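**Crawling** is a glaze defect in which the molten glaze pulls back from areas of the clay body during firing, leaving bare patches bordered by thick, rounded edges. It ranges from small exposed spots along a rim to severe cases in which the glaze gathers into separate beads. Crawling is distinct from pinholing, where the openings are small and are usually caused by escaping gas.

## Causes

Most crawling begins before the ware enters the kiln. A glaze layer that shrinks too much as it dries will crack, and the cracks open during melting if the glaze does not flow well enough to close them. Recipes high in raw clay, especially ball clay, are prone to this. Replacing part of the raw kaolin with calcined kaolin reduces drying shrinkage while leaving the chemistry of the melt nearly unchanged.

Poor contact between glaze and body is the second common cause. Dust, skin oil or residue from sanding can prevent the dry layer from bonding to the bisque. Ware is normally wiped before glazing and handled as little as possible afterward.

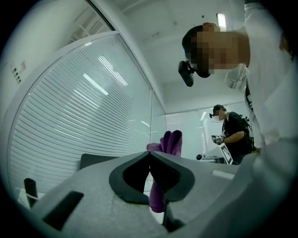 *A purple cloth held between two padded gripper fingers.*

Surface tension in the melt also plays a part. Glazes rich in alumina or magnesia are stiff when molten and tend to draw together instead of spreading. Zircon opacifiers and tin oxide have a similar effect, and opaque white glazes therefore crawl more often than transparent glazes of the same base. Zinc oxide, if used raw, adds to shrinkage and is often supplied calcined for this reason.

## Application

Thickness is the factor most easily controlled in the studio. Crawling is frequently seen on inside corners, at handle joints and in carved lines, where slurry collects. Double layers present a particular risk: the second coat rewets the first, and the combined layer may lift from the body as it dries. Bence Szilágyi recommended the addition of gum to the lower coat when layering, a practice now usual with brushing glazes.

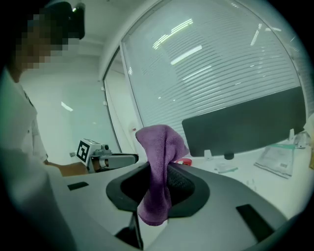
Slurry that has been stored for long periods may also change in behavior. Soluble materials leach from some frits and feldspars, causing the slurry to thicken. Adding water to restore fluidity raises the water content and with it the shrinkage – the usual remedy is a small amount of deflocculant instead.

## Firing

Ware that is still damp when the kiln is lit may lose glaze as steam forms beneath the layer. A slow initial rise, or a hold below the boiling point of water, is the standard precaution. Flakes that fall at this stage are commonly found fused to the kiln shelf.

In the Ravuma trials, conducted by Ebony Kerslake and Cameron Pirihi, 15 variations of a zircon white were fired on identical tiles. Crawling appeared on six, all of them with the highest proportions of raw ball clay. Extending the hold at top temperature reduced the size of the bare patches but did not remove them. 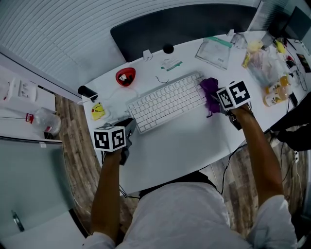 Refiring is seldom a full repair. The exposed body has usually become too dense to take up water from fresh slurry, and the thick edges remain visible after a second melt. Warming the piece and thickening the slurry with gum can improve coverage.

## Decorative use

Crawling is sometimes produced deliberately. So-called lichen glazes contain large amounts of magnesium carbonate, which shrinks strongly and divides the surface into raised islands. A colored slip beneath the glaze is often chosen to show in the gaps. Such surfaces are unsuitable for the food-contact areas of tableware, as the gaps are difficult to clean and loosely attached islands may break away.

## See also

- Glaze shrinkage
- Pinholing
- Shivering
- Surface tension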